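Chapter 2
Sorting the Cleaning Things

Before we get anywhere near a dirty sink, let's spend a little while (a pleasant while, I hope!) on where everything lives. My neighbour Hiwot Dinsa keeps her sponges in one clear bin and her brushes in another, with the pump bottles standing together on a tray, and I've happily copied her ever since. Choose your favourite colour of tray, and we'll begin.

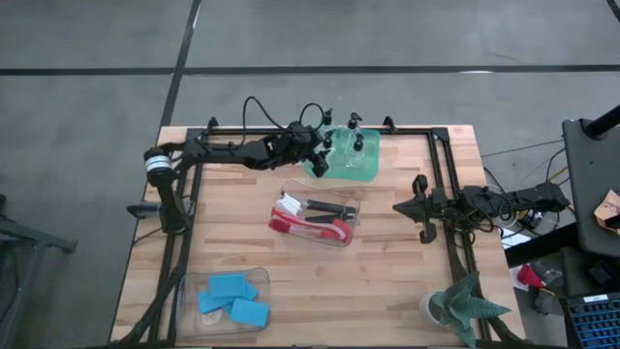 Figure 2. Blue sponges, brush bin and pump bottles with their green tray.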